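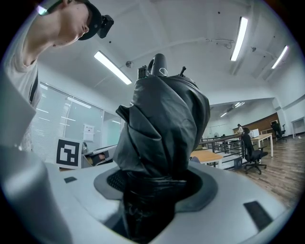 Head down at Ostgate, Lostville.

Ostgate Shared Offices: Frequently Asked Questions

Last updated 08/12/2020

These are the questions we get most often from people thinking about a desk or a small office at Ostgate, and from members in their first few weeks. If yours isn't covered, write to the front desk. Halima Mohammed answers most of the mail and usually gets back to you the same working day.

Joining

What kinds of membership do you have?

There are two. A flex desk lets you sit at any open desk during staffed hours. A fixed desk is yours alone, comes with a lockable drawer unit, and includes a key fob so you can get in at any time. Private offices are rented under a separate lease and come up less often. Ask to be put on the list if you want one.

How much is a fixed desk?

$400 a month, with heat, electricity, internet and cleaning included. There is no setup fee. The deposit is one month's rent and is returned within two weeks of your leaving, less the cost of any lost fobs or keys.

Is there a minimum term?

Flex desks run month to month. Fixed desks have a three-month minimum, then month to month. Notice is one full calendar month in either case, so notice given partway through April ends your membership at the end of May.

Can I look around first?

Yes, by appointment. Tours take half an hour and are given by Halima or by Sharon Shemweta, who manages the building. You can stay on for the rest of the day afterward and work, free of charge, if there is a desk open. Tell us beforehand and we'll have a guest login ready.

Can two people share one fixed desk?

Yes, as long as both names are on the agreement and only one of you is using the desk at a time. We issue a second fob for a small deposit. Two people from the same business who both come in every day need two desks.

Do I have to be a registered business?

No. We have students, freelancers and people whose employers pay for their desks. You need photo ID and a billing address.

The building

How big is the space?

We rent 3,217 square feet. The building used to be the Irevberg paper warehouse, and older people in Lostville still call it that. If you are giving directions to a visitor over sixty, say Irevberg.

Where do I put my coat and bags?

Use the racks and hooks provided. Please don't hang coats on the backs of chairs in the walkways or on the radiator valves. Fixed desk members sometimes ask for a rack of their own, and that's fine if it stays within your desk area. Anything left on a shared rack for more than two weeks goes into lost property.
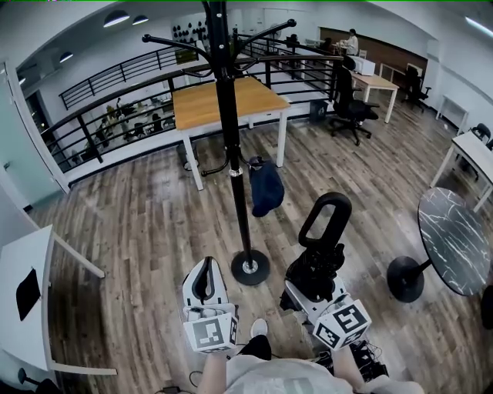
Lost property is kept behind the front desk for one month. After that, clothing goes to a charity shop and anything with data on it, such as a phone or a memory stick, is held until the owner is found or the year ends. Umbrellas are put in the stand by the door for anyone to borrow.

Can I bring my own furniture?

Chairs, yes. Desks, no, except in private offices. Lamps and other plug-in items must have an undamaged cord and plug, and we do look. Please tell us before you bring in a shelf unit so we can agree on where it goes.

What about heaters and fans?

Fans are fine. Space heaters are not allowed anywhere in the building, including the private offices. If your spot is cold, tell the front desk and we'll adjust the radiator or move you. The boiler was replaced last winter and the north side is much better than it was.

Is the building accessible?

The ground floor is step-free from the street and has an accessible restroom. There is no elevator. We keep ground floor desks back for members who need them, so please mention it when you apply.

Can I bring a dog?

Sorry, no. Service animals are welcome.

Day to day

What are the opening hours?

Staffed hours are 8:30 to 5:30 on working days. Fob holders can come in at any time. The street door locks by itself outside staffed hours, and visitors will need you to come down and let them in.

How do I book the meeting room?

Through the members' page, up to two weeks ahead. Each member gets 5 hours a month at no charge. Hours don't carry over, but you can give yours to another member by emailing the front desk with both names. If you are more than fifteen minutes late and haven't let us know, the room is released.

Can clients visit me here?

Yes. Meet them at the front desk and sign them in. Two visitors at a time can sit with you at an open desk for a short chat. For anything longer or louder, book the room.

Is phone use allowed at desks?

Short calls are fine. For long calls and all video calls, use the booths or the meeting room, and wear headphones in either case. Speakerphone is not allowed at open desks.

How much printing is included?

Fixed desk members get 1,000 black-and-white pages a year. Color pages are charged separately at the rate posted by the printer. The printer jams on recycled paper from the bottom tray. Use the top tray until the new rollers come.

Can I have mail sent to Ostgate?

Fixed desk and private office members can. Put your own name on the first line and your business name below it. We sign for parcels during staffed hours and leave a slip on your desk. We can't take in food that needs refrigeration, or anything too heavy for one person to lift.

Is there parking?

There are no spaces of our own. Street parking on the warehouse side is free after six. Bikes go on the rail in the yard, and the yard gate code changes every quarter. It is sent out by email, so check your spam folder if the old code stops working.

Kitchen

What is provided?

Coffee, tea, milk, a microwave, two refrigerators and a dishwasher. Label your food with your name and the date. The refrigerators are cleared out every other week and unlabeled food is thrown away.

Can I get lunch nearby?

Kordestani, two doors down, does a good rice plate and will pack it to go. They close between lunch and dinner. There's also a bakery by the bus stop that opens early.

Money and problems

How do I pay?

By bank transfer or card, on the first of the month. Genalyn Macapagal sends the invoices. If you need a purchase order number or a different company name on yours, tell her before the twentieth, or it will have to wait for the next one.

Can I pause my membership?

Once a year, for up to two months. Flex members pay nothing during a pause. Fixed desk members pay half and keep the desk.

The internet is down. Who do I call?

During staffed hours, the front desk. Outside them, the number is on the card inside the front door. Please try the cable at your desk first if you have been on the wireless.

Who do I talk to about a noisy neighbor?

Sharon. She'll keep your name out of it if you ask her to.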